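Why do schools ask sick kids to stay home?

When you wake up with a fever, a grown-up calls the school and you go back to bed. It may seem like a lot of fuss over one sore throat. The rule is there for everyone in your class.

A virus is far too small to see. It needs living cells, such as the ones in your nose, to make copies of itself. When you cough or sneeze, tiny drops carry some of those copies into the air.

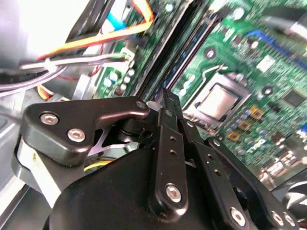
A gripper inside an open computer case.

A computer can catch a virus too, but that kind is a program written by a person. It can't make you sneeze.

Say one student at Tambunan School comes in with the flu. If she passes it to 3 friends, and each of them passes it to 3 more, there are already 13 sick students. 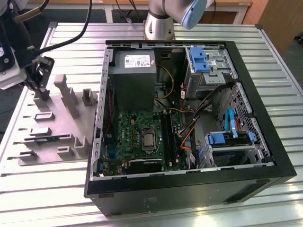
The school has 200 students, so the nurse, Zixuan Yan, looks at the absence list every morning. One February, 11 students from the same grade were out with fevers. She asked the teachers to open windows and had the desks wiped down at lunch.

What can you do?

Wash your hands with soap before you eat.
Cough into your elbow.
Don't share water bottles.
Tell an adult if you feel hot, shaky or very tired.

Ask your school when you can come back after a fever. Many want you to be fever-free for a full day first, without medicine.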